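二分四十三秒のあいだ、私たちは何を見ていたのか

2023年11月10日

ニロミエ（Nilomier）の競技場には記者席が二列ある。前の列には机があり、後ろの列には机があったと思われる金具がある。私は後ろの列で膝にノートを載せ、セヴェルベルグ（Ceverberg）戦の後半二十六分、バスティアン・ジルベールが右隅に飛び込むのを見た。主審の腕は上がらなかった。上がらない代わりに、両手の人差し指が空中に四角形を描いた。

映像判定である。

そこから再開まで163秒かかった。時計を見ていたのは私が几帳面だからではなく、ほかに見るものがなかったからだ。ジルベールは最初の三十秒ほど両手を腰に当てて立ち、それからしゃがみ、最後には芝をむしっていた。セヴェルベルグの選手たちは自陣ゴール裏で円陣を組み、話すことが尽きたらしく、途中から黙って肩だけ組んでいた。大型画面には同じ足の裏が七回映った。踏んだのか踏んでいないのか。白線はあの倍率まで拡大されると白線に見えない。雪原のようなものである。

結論は「グラウンド上の判定を支持する」だった。ただし主審が最初に何と判定していたのか、スタンドの誰にも伝わっていなかったので、支持されたものが何なのかわかるまでさらに少しかかった。トライだった。ジルベールは立ち上がり、むしった芝を手に持ったまま、もう一度喜ぶべきか迷っている顔をした。結局、軽く手を挙げてキッカーのほうへ歩いていった。私はラグビーを三十年見ているが、あれほど事務的なトライを見たことがない。

先に断っておくと、私は誤審が懐かしいわけではない。昔はよかったと言いたい人はたくさんいて、そういう人の多くは昔の試合でひどい目に遭っていない。私は遭っている。応援していたチームが、どう見ても前に落ちたボールから逆転トライを奪われて降格した年があった。あの日の主審の顔は今でも思い出せるし、思い出したくないときにも思い出す。だから四部相当のこのリーグが今季から映像判定を入れると聞いたときには賛成した。賛成する側のコラムまで書いた。読み返すと、われながら実に晴れやかな文章である。

開幕から数節が過ぎ、晴れやかさはだいぶ減った。
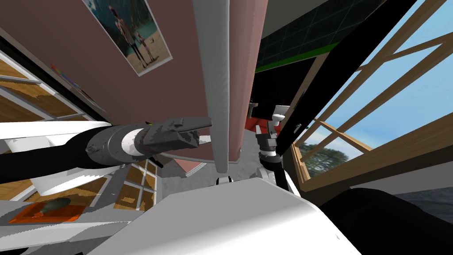 白いポールに近づくグリッパー。奥の壁には砂浜に立つ大人と子どものポスター（CG）

問題は正確さにあるのだと、推進派も反対派も思っている。推進派は「正しくなったのだからいいだろう」と言い、反対派は「それでも間違える」と言う。どちらの言い分にも私は頷ける。ところがスタンドに座っていると、もっと手前のところで困る。喜べないのだ。

トライというのは変な得点で、球が網に入るような明快さがない。人間が地面に何かを押しつける。そこには腕があり、脚があり、相手の腕や脚もあり、だいたい泥がある。見ている側は最初から半分くらい信仰で喜んでいた。主審の腕が上がれば、見えていなくても立ち上がった。隣の人が立てば、主審さえ見ずに立ち上がった。この連鎖が気持ちよかったのである。

今は違う。飛び込んだ瞬間に客席の半分が立ち、もう半分は立った人を疑わしそうに見上げる。立った半分も、すぐに主審の手元を確かめる。四角を描くか。描かないか。描かないとわかったころには、もう立つほどのことでもない気がしてくる。喜びは分割払いになり、最後の一回は自動引き落としである。

ニロミエの会員になって長いカピュシーヌ・アメルは、今季、編み物を持ってくるようになった。毛糸は紺と白、つまりクラブの色で、編んでいるのはマフラーである。「前半で二段、判定で四段」と本人は言う。映像判定が長い試合ほどマフラーが伸びるので、シーズンの終わりには競技の健全さを長さで測れるようになるだろう。四月の最終節で披露するそうだ。首に巻ける長さで済めばよいが。

運用側の話も聞いた。リーグの映像担当はアルベン・パヴロヴィッチという元フランカーで、白いワゴン車の中で四台のカメラの映像を見ている。車はメインスタンドの裏、ソーセージの屋台の風下に停めてある。この位置取りについて彼は多くを語らなかったが、上着が語っていた。

「早く決めろと言われるし、正確に決めろと言われる」とパヴロヴィッチは言った。「両方はできますよ。簡単な場面なら。でも簡単な場面なら、そもそも呼ばれない」

もっともな話だ。彼は続けて、四台のうち一台は地元のピション（Pichon）が広告契約のついでに置いていったもので、時々勝手に広告看板のほうを向くのだと教えてくれた。ジルベールの足の裏が七回映ったのは、その角度しかなかったからである。別の角度があると信じて待っていた私たちは、七回目でもまだ、次は別の角度だろうと思っていた。

さて、反対派の旗頭はセヴェルベルグの監督、ドリアン・ルセルだ。彼は判定が自分に不利なときに限って制度の哲学を語る。ニロミエ戦のあとの会見では十分近く語った。いわく、ラグビーは人間の競技であり、人間の目で裁かれるべきであり、機械に魂は見えない。

その二週間前、ベルソープ（Belthorpe）との試合で、ルセルは自分から主審に映像を見るよう身ぶりで求め、それで相手のトライが取り消されている。あの日の機械には魂がよく見えたらしい。私がそう指摘すると、彼は「あれは明白だった」と答えた。明白なら目で見えたはずだが、会見は時間切れになった。会見だけはいつも時間どおりに終わる。

意地悪を言ったが、ルセルを笑う資格のある人間はあまりいない。私もベルソープの試合では、取り消しの瞬間に「映像があってよかった」とノートに書いている。次のページには、別の試合の判定について「いつまで見るのか」と書いてある。筆跡は同じで、筆圧は後のほうが強い。

ここで考えたいのは、判定が長いことの何がいけないのか、という点だ。サッカーに比べてラグビーはもともとよく止まる。スクラムは組み直すし、靴ひもは都合よくほどけるし、負傷者の手当てのあいだに水が配られ、水と一緒に作戦も配られる。八十分のうちボールが動いている時間を本気で計ったら、切符代の払い戻しを求めたくなる人も出るだろう。それでも私たちは、スクラムの組み直しにはさほど腹を立てない。文句は言うが、あれは文句を言う時間としてちゃんと成立している。一列目の誰が悪いか、客席の全員に意見があり、全員に根拠がない。すばらしい時間だ。

映像判定の時間にはそれがない。音が来ないのである。主審と車の中の人間はずっとしゃべっているのに、その会話はテレビの中継にだけ流れ、競技場には流れない。このリーグの中継はインターネットで細々とやっていて、つまり家で見ている人のほうが、入場料を払って雨に濡れている人より事情に詳しい。あの日は2000人が入っていた。うち何人かは席で電話を耳に当て、家族に「今どうなってる」と聞いていた。三十メートル先で起きていることを、である。

しかも中継は遅れて届くから、電話の向こうの家族が「トライだって」と言うころには、目の前でもう主審の腕が上がっている。上がった腕を見ながら、人々は律儀に電話に向かって「ありがとう」と言った。
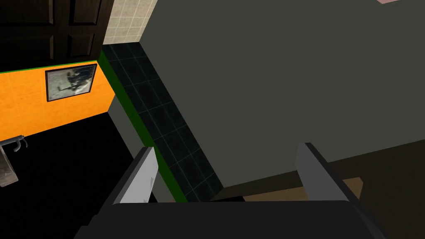 開いた二本指のグリッパーと、その先の暗いオリーブグレーの平らな天面（CG）

そこで私の提案はごく小さい。主審と映像担当の会話を、場内の拡声器に流してほしい。

大きな国際試合の会場には、専用のラジオを耳に差して主審の声を聞いている観客がいる。あの人たちはたいてい機嫌がいい。判定が長くても機嫌がいい。自分だけ知っているという優越感もあるだろうが、主な理由は、長い時間に中身が詰まっているからだと思う。「グラウンディングは確認できるか」「もう一度、逆の角度で」「手が下に入っているように見える」「同意する」。これは立派な芝居であって、しかも台本がない。

ニロミエの拡声器は性能に難がある。交代選手の名前は母音しか聞こえない。九番が下がって二十一番が入るときなど、場内放送は海鳴りに似る。それでも母音だけの議論は、無音の163秒よりはるかにましだろう。母音の上がり下がりで、どちらへ傾いているかくらいはわかる。

この案をリーグ事務局のアニック・ジョリに持っていった。彼女は最後まで聞いてくれて、懸念を挙げた。まず、主審が言葉遣いを気にして口数が減る。次に、客席が会話に参加しはじめる。

一つ目については、減っていいと思う。パヴロヴィッチによれば、車の中の会話のかなりの部分は「見えますか」「見えません」「こっちも見えません」の繰り返しだそうで、これが人前で恥ずかしくなって短くなるなら、拡声器の代金はそれだけで取り返せる。

二つ目は、たしかに起こる。「手が下に入っているように見える」と流れた瞬間、ニロミエの東スタンドは間違いなく「見えない」と叫ぶ。試合のたびに叫ぶだろう。だが彼らは今でも叫んでいるのだ。何について叫べばいいか知らされないまま、念のためにあらゆることについて叫んでいる。争点を渡してやれば、叫びにも質というものが出てくるのではないか。

ジョリは「検討します」と言った。このリーグで検討されたものがどこへ行くのか、私は長年の観察からおおよそ知っている。西スタンドの屋根が検討されたのは前の前の会長の時代で、西スタンドの客は今もそれぞれに屋根を持参している。

もう一つ、こちらは提案と呼べるほどのものでもないが、制限時間を付けてはどうかという話もよく出る。たとえば2分で決まらなければ最初の判定のまま続ける。わかりやすいし、私も一時はこれに傾いた。ルセルも賛成している。ルセルが賛成しているのでもう一度考えた。

時間を区切ると、おそらく人は時間いっぱいまで使う。締め切りを二時間延ばしてもらった記者が、その二時間を推敲に充てるかといえば、充てない。私はコーヒーを淹れる。パヴロヴィッチが私のような人間だと言うつもりはないが、七回見た足の裏を五回で諦めるよう決まりで縛られれば、残る三角コーナーの角度を探す気力まで一緒に失うかもしれない。それに、秒読みが画面に出るようになったら、客席は必ずそれに合わせて数えはじめる。十から下は合唱になる。負けているチームの監督は十秒前に水を持った係を走らせる。見なくてもわかる。

音さえ聞こえれば、私は待てる。三分でも待てる。あの試合は前後半あわせて、笛から笛まで99分かかった。帰りのバスを一本逃し、次の便まで停留所に立っていたら、隣にアメルがいた。マフラーは膝の下まで来ていた。

「今日のは踏んでたと思う？」と彼女が聞いた。

私は踏んでいないと思うと答えた。彼女は踏んでいたと言った。ニロミエの会員が、ニロミエのトライを、である。理由を聞くと、ジルベールが芝をむしっていたからだという。潔白な人間は芝をむしらない、というのが彼女の説だった。私は退屈すれば潔白な人間でもむしると反論し、彼女はセヴェルベルグの円陣が途中で黙った点を持ち出した。あれは踏んだのを知っていて、騒ぐ必要がないと思っていた沈黙だ、と。私はあれも退屈だと言った。バスが来るまで二十分あり、二十分まるごとそれに使った。映像は一度も見なかった。

バスの中で彼女は編み物を出し、目を一つ落としたことに気づいて、三段ほどいた。

次のホームゲームはベルソープとで、ピションのカメラは新しい三脚に替わるそうである。拡声器の件について、事務局からの返事はまだない。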